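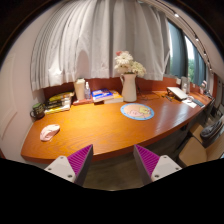 Where can you hear the Cabral night choir this season? At the old Arnetti ferry hall, which reopens to the public on 30th January with a free concert and room for 300 people.

It has been a long wait! The hall has sat locked up for 14 years, and plenty of people in town had given up on ever hearing music in it again. Anyone who sang there as a kid will tell you about the echo, which hangs on just long enough to make even a nervous alto section sound grand. The roof repairs are finished, the doors have been rehung, and the choir has already had two rehearsals inside.

"We sang one chord and then just stood there grinning at each other," said Cristóbal Cáceres, who has led the group since it was eight friends in a kitchen. "I had a whole plan for that first evening. We threw it out and sang everything we knew."

The program is a lovely mix. The first half is made up of harbor songs, most of them short and a few of them pretty rude (the words will be printed on a sheet, so you can decide how loudly to join in). After the break comes Anadine, a new piece in five parts written for this building by Renato Palma. It uses the echo as a sort of extra voice – the singers stop, listen to what comes back off the far wall, and answer it. Palma grew up two streets from the ferry hall and wrote most of the music in August, walking up and down outside with a notebook while the builders were working.

Part three is the one to listen out for. It starts with only the basses, very low, and then the sopranos come in from the balcony behind you. At the second rehearsal it made the piano tuner put down his tools, and he stayed for the rest of the evening.

Money for the repairs came mostly from small gifts. A total of 2,434 people chipped in, many of them former passengers of the Sultiline boats that used to leave from the pier next door. Their names are painted along the staircase wall, so leave yourself a few extra minutes to hunt for yours. The painting took longer than the new wiring did, and there is still one landing to finish.

Doors open at half past six and singing starts at seven. Seats are first come, first served, with the front two rows kept for anyone who needs a level floor. The heating is new but the hall is big, so bring a sweater. Soup and hot cider will be sold in the ticket lobby during the break, and the number 14 bus will make a late run back to Cabral station after the last song.

If you can't get in, don't worry. The choir will sing the full program again the following night, and open rehearsals start up the week after. New voices are very welcome, and you don't need to read music – half the tenors can't.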